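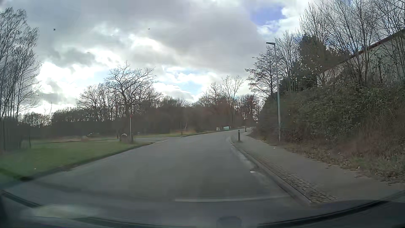 Approach road, looking up towards the bend and the woodland.

Ticket 344: roof window opens a short distance, then closes again
Site: Maruyama Court, top-floor landing
Installer: Dollis
Opened by: Chak-lun Pan
Status: closed, monitoring ended April

Reported fault

Landing roof window (Trultar, centre-pivot, chain actuator at the bottom rail) opens by a hand's width on command, stops, and returns to closed. Control unit is a Cikitz single-zone with wall switch and rain sensor. Fault is intermittent. Occupier reports it as worse in the morning and absent on most afternoons. No error light on the control unit at any time. Window had worked normally since it was fitted.

Other roof windows on the same slope are manual and not affected.

Equipment as found

Sash, hinges and flashing in good order. No staining to the plaster reveal. Actuator bracket tight, chain clean, no kinks. Cable from actuator to control unit is a single seven-metre run, no joints, clipped along the rafter and down inside the cupboard. Rain sensor fixed to the flashing on the uphill side, sensor cable entering under the side cladding. Control unit mains supply taken from a fused spur in the same cupboard.

Log

First visit, 08:40. Fault present on arrival. Pressed open, sash moved, stopped, closed. Repeated with the same result. Disconnected the chain from the sash and ran the actuator with no load. Same behaviour: short travel out, then full return. Friction at the hinges and load on the motor ruled out on that basis. Reconnected the chain.

09:05. Wall switch disconnected at the control unit and the open terminal bridged by hand. Fault still present. Wall switch ruled out and refitted.

09:20. Checked supply at the spur and output at the actuator terminals during travel. Both steady, no drop under load. Control unit reversed the output polarity of its own accord at the point where the window turned back. The actuator was therefore doing as it was told and the close command was coming from the control unit.

09:30. Only remaining input is the rain sensor. Disconnected the sensor and fitted the dummy link supplied with the unit. Window opened fully and stayed open. Repeated five times without a fault. Sensor refitted and the fault returned on the first attempt.

09:45. Inspected the sensor from the open window. Sensor face had a thin dull film over the tracks. Wiped with a dry cloth and the fault persisted. Wiped with a damp cloth and mild soap, rinsed, dried. Fault cleared. Window left on automatic. Ticket held open.

Second visit, 08:15. Occupier reported the fault had come back after two clear days. Face of sensor clean this time but beaded with dew. Sensor heater should dry the face within a short time of power being applied. Face cold to the touch. Checked for heater voltage at the control unit terminals: present. Checked at the sensor end: absent.

08:50. Traced the sensor cable. Found one core broken inside the insulation where the cable passes under the side cladding. Cable had been trapped by a cladding screw, flattened but not cut. The two signal cores were intact, which is why the sensor appeared to work and no error was raised. The Cikitz unit does not check the heater circuit.

09:30. Cable replaced with a new length of the same type, routed through the notch provided in the frame and left with a drip loop below the sensor. Cladding refitted with the screw in its original hole, cable clear of it. Heater voltage confirmed at the sensor. Face warm after a few minutes. Sprayed with water: window closed. Left to dry: window accepted an open command.

Cause

Broken heater core in the rain sensor cable. Without the heater, dew on the sensor face was read as rain. The film of dirt made this worse by holding moisture, and cleaning it gave a false clear on the first visit.
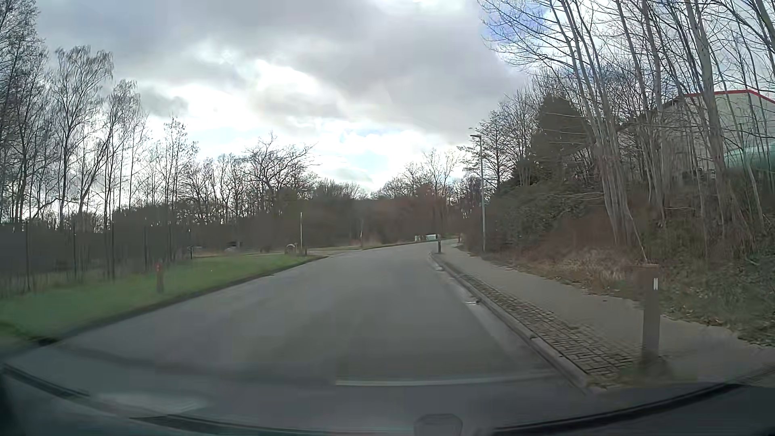 Things to check on similar faults

1. Fit the dummy link before removing any cover or bracket. If the window stays open with the link in, the actuator and wall switch can be left alone.

2. Ask what time of day the fault shows. A window that misbehaves early and recovers by midday should be treated as a sensor heater fault until shown otherwise.

3. Measure the heater supply at the sensor, not only at the control unit.

4. Look at the cable where it goes under the cladding. On Trultar frames the notch is on the hinge side and is easily missed when the window is fitted from inside.

5. Do not raise the rain delay setting as a workaround. The window will then stay open in real rain for the length of the delay.

6. Do not order an actuator on the strength of short travel alone. The chain type used on this job is rated for up to 4,000 cycles and the count on this one was well below that.

Parts used

One length of four-core sensor cable, two cable clips, one cladding screw. Sensor, actuator and control unit retained. No charge raised for the first visit. Cable position noted on the Dollis job sheet as an installation defect.

Follow-up

Occupier contacted by telephone in April. No recurrence. Window has closed in rain as expected and opens on command in the morning. Advised to wipe the sensor face with a damp cloth when the glass is cleaned. Ticket closed. C. Pan

Comments

rooflight_rob: Same symptom on a flat-roof unit with a different controller. Heater was fine on mine, but the sensor had been mounted dead level and water sat on it. Tilted it slightly and that cured it.

M. Ashdown: Is the dummy link just a wire between the two signal terminals? Mine was thrown out with the packaging.

C. Pan: No, there is a resistor in it. A plain wire will be read as rain on this unit. The supplier will send a replacement link if you quote the number on the inside of the lid.

M. Ashdown: Thanks, have asked them for one.

Jen in the loft: Mine does it in the evening, only when the shower has been on. Sensor is outside so I can't see how.

C. Pan: Check whether your control unit has a humidity input. If it does, that is a separate fault and needs its own ticket.

Last updated: April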